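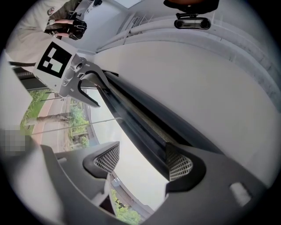
Home | About | Projects | Contact

About Surkard

Surkard gathers hand-motion examples for companies training robots. We are a team of seven, started by Rafail Mitsotakis-Vlachou after he watched Zestum, his last project, eat almost 600 hours of recordings and still fumble a door handle.

That left us doubtful about the idea that more data fixes everything. We hear it a lot.
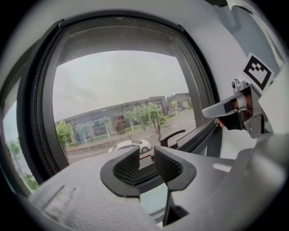
Grippers at the window, with the latch at lower right.

Umut Tekin runs collection. He throws out plenty, and clients don't always like it - one wanted 28 versions of the same reach and got four. We also won't promise that a model trained on our examples will work in your building.
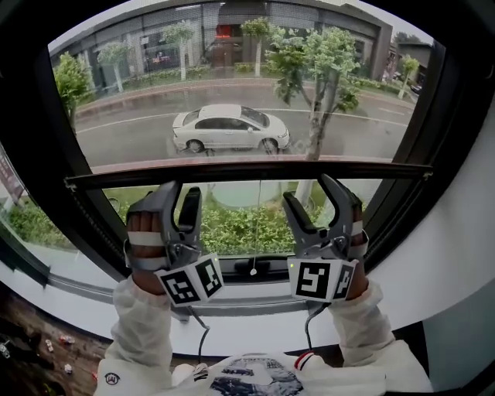
What we will do is show you the bad takes along with the good ones, and tell you when we think a plain hinge or a timer would do the job cheaper.

Contact: Surkard, Kouris Building | Back to top
Last updated: September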